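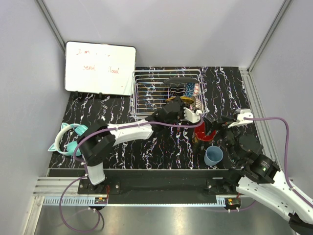 Lurkholm Shared Kitchen: Frequently Asked Questions

Who can book the kitchen?
Anyone over 18 who has done the short orientation. It takes 60 minutes and you only do it once. Lorcan McGrath runs them and will email you the next open times.

How much does it cost?
$54 for a half day, $100 for a full day. Members of the Clinura growers' group pay the half-day rate for either.

Is there a deposit?
Yes, $375 for events with guests. Regular cooking sessions don't need one. Deposits go back to the card you paid with.

How many people can I bring?
Up to 60 in the dining room. The kitchen itself is limited to eight at a time.

What equipment is included?
Two ranges, a convection oven, sheet pans, stock pots, and basic plates and bowls. Bring your own knives and towels. The stand mixer has to be requested when you book.

Do I have to wash up?
Yes. Wash, rinse, and leave dishes in a rack to air dry. Please don't stack them in the cupboards wet.

Can I store food overnight?
Only on the bottom shelf of the walk-in, labeled with your name and booking number. Unlabeled food is thrown out.

Can I sell what I make?
You need your own county permit. Send a copy to Covadonga Valcárcel before your first session.

What if I cancel?
Full refund up to a week ahead, half after that. No refund on the day.

Is the kitchen ever closed?
The first two weeks of January, for deep cleaning.

Last updated 16 Jul 2018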